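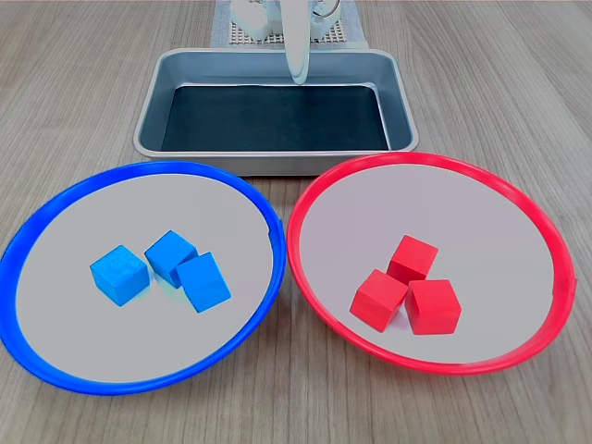
Nicanor Toledo schrieb mir unter den letzten Beitrag, er habe seine Küchenplatte aus Eiche jetzt zum dritten Mal geölt, streng nach Anleitung auf der Dose, und sie sehe nach vier Wochen wieder aus wie ein altes Schneidbrett. Ob das Öl nichts tauge oder er selbst zu dumm sei, wollte er wissen.

Weder noch, vermute ich. Auf der Dose steht eben, was den Verkauf nicht stört. Ich habe in den letzten Jahren etliche Tischplatten geölt, eigene und fremde, und traue seither keinem Etikett mehr, das "in einer Stunde fertig" verspricht. Was folgt, ist mein Ablauf für eine Tischplatte aus Massivholz. Wer furnierte Platten hat, liest bitte den Absatz zum Schleifen zweimal.

Was man braucht

Schleifpapier in 120, 180 und 240, einen Schleifklotz aus Kork, fusselfreie Baumwolllappen, ein weißes Pad, Öl. Handschuhe, wenn man empfindliche Haut hat. Einen Exzenterschleifer kann man nehmen, muss man aber nicht. Für meinen Esstisch habe ich alles von Hand gemacht und hatte am nächsten Tag einen lahmen Arm, aber keine Kringel im Holz.

Beim Öl wird es unübersichtlich. Im Regal stehen Hartöl, Hartwachsöl, Arbeitsplattenöl, Möbelöl und Tischöl nebeneinander, und die Abgrenzung scheint mir oft mehr mit dem Etikett zu tun zu haben als mit dem Inhalt. Ich habe im April zwei Sorten auf Reststücken verglichen, eine von Honinora und eine von Strobel. Die Dose von Honinora kostete 39 Euro, die von Strobel 26. Nach dem Trocknen konnte ich die Stücke nur noch an der Bleistiftnotiz auf der Rückseite auseinanderhalten. Das ist kein Labortest, ich weiß. Aber die 13 Euro Unterschied hätte ich schon gern irgendwo gesehen.

Schritt 1: Prüfen, was drauf ist

Einen Tropfen Wasser auf die Platte setzen und zehn Minuten warten. Zieht er ein und wird das Holz dunkel, ist die Oberfläche offen. Bleibt er als Perle stehen, liegt noch Lack, Wachs oder intaktes Öl darauf. Auf Lack zu ölen bringt gar nichts, das Öl bleibt oben liegen und klebt. Im Laden in Windville hat man mir einmal erzählt, ein bestimmtes "Universalöl" ziehe auch durch alte Lackschichten. Ich habe es ausprobiert und danach einen ganzen Samstag lang Schmiere abgekratzt.

Die Probe an mehreren Stellen machen, auch am Rand. In der Mitte ist der Schutz meist längst weg, außen oft noch erstaunlich gut.

Schritt 2: Schleifen

Immer in Richtung der Maserung. Mit 120 beginnen, bis Flecken und alte Schicht weg sind, dann 180. Nach dem 180er die Platte mit einem feuchten Tuch abwischen und trocknen lassen. Die Fasern stellen sich auf, die Fläche fühlt sich wieder rau an. Dann 240, mit wenig Druck. Das Wässern lassen viele weg, und dann beschweren sie sich, der Tisch sei nach dem ersten Abwischen stoppelig geworden.

Feiner als 240 schleife ich nicht. In Foren liest man von 400 und mehr. Je glatter die Oberfläche poliert ist, desto weniger Öl nimmt sie auf, und um das Öl geht es ja.

Bei Furnier: Finger weg vom 120er und von der Maschine. Die Deckschicht ist oft weniger als einen Millimeter dick. Einmal durch, immer durch. Ich würde dort nur mit 240 leicht anschleifen und im Zweifel ganz darauf verzichten.

Staub absaugen, danach mit einem kaum feuchten Lappen nachwischen.

Schritt 3: Erster Auftrag

Das Öl gut aufrühren, nicht schütteln. Eine kleine Menge auf die Platte geben und mit dem Lappen verteilen, zuerst quer, dann längs zur Maserung. Zwanzig Minuten stehen lassen. Matte Stellen bekommen sofort Nachschub.

Jetzt der Punkt, an dem wohl auch die Platte von Herrn Toledo gescheitert ist: Der Überschuss muss runter, und zwar vollständig. Was nach zwanzig Minuten noch glänzt, zieht nicht mehr ein. Es trocknet zu einer weichen Haut, die jeden Krümel festhält. Also mit einem trockenen Lappen abreiben, den Lappen wechseln, noch einmal abreiben. Die Platte soll am Ende fast trocken wirken. Wer hier denkt, viel helfe viel, darf nächste Woche wieder bei Schritt 2 anfangen.

Die benutzten Lappen bitte ernst nehmen. Leinölhaltige Produkte können sich im zusammengeknüllten Stoff selbst entzünden. Ich lege die Lappen nass in ein altes Schraubglas mit Deckel oder hänge sie draußen einzeln auf.

Schritt 4: Zwischenschliff und zweiter Auftrag

Nach einem Tag Trocknung mit dem weißen Pad leicht über die Fläche gehen, abwischen, zweiter Auftrag. Er braucht deutlich weniger Öl als der erste. Auf manchen Dosen steht, ein Auftrag genüge. Bei einem Bilderrahmen glaube ich das.

Die Kanten und die Unterseite nicht vergessen. Eine nur oben geölte Massivholzplatte nimmt unten ungehindert Feuchtigkeit auf und kann sich verziehen. An der Unterseite reicht mir ein Auftrag.
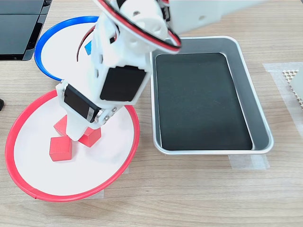
Über die Aushärtung wird am meisten geschwindelt. "Nach acht Stunden voll belastbar" heißt meiner Erfahrung nach, dass man nach acht Stunden nicht mehr kleben bleibt. Ich warte zwei Tage, bevor überhaupt etwas auf die Platte kommt, und zwei Wochen, bevor Wasser darauf stehen darf. Was am Ende auf dem Tisch landet, ist dem Öl auch nicht gleichgültig. Ein runder Teller mit rotem Rand auf hellem Holz ist harmlos, ein Metalltablett daneben würde ich in den ersten Wochen nicht ohne Untersetzer stehen lassen. Eiche enthält viel Gerbsäure, und mit Eisen und etwas Feuchtigkeit gibt das blauschwarze Flecken, die tief sitzen. Edelstahl ist unkritisch, solange er wirklich einer ist.

Pflege

Abwischen mit Wasser und einem Spritzer neutraler Seife, gleich trockenreiben. Kein Scheuermilchzeug, keine Mikrofaser. Die Pflegetücher von Fusow habe ich getestet, 40 Stück in der Packung, und sehe keinen Grund, sie noch einmal zu kaufen. Ein Baumwolllappen mit ein paar Tropfen vom ohnehin vorhandenen Öl leistet bei mir dasselbe.

Nachgeölt wird, wenn die Tropfenprobe aus Schritt 1 es sagt. Feste Intervalle halte ich für Unsinn, ein Esstisch mit drei Kindern und ein Beistelltisch im Flur haben nicht viel gemeinsam. Meistens genügt es, die stumpfe Stelle mit dem Pad anzurauen, dünn zu ölen und wieder gründlich abzureiben. Wasserränder verschwinden dabei oft mit. Rotweinflecken eher nicht, da muss man lokal mit 180 ran und den Übergang weich auslaufen lassen.

Die angebrochene Dose verschließe ich gut und stelle sie kühl und dunkel. Bildet sich trotzdem eine Haut, hebe ich sie im Ganzen ab und verwende den Rest, sofern er noch flüssig ist und nicht ranzig riecht. Klumpiges Öl kommt zum Schadstoffhof.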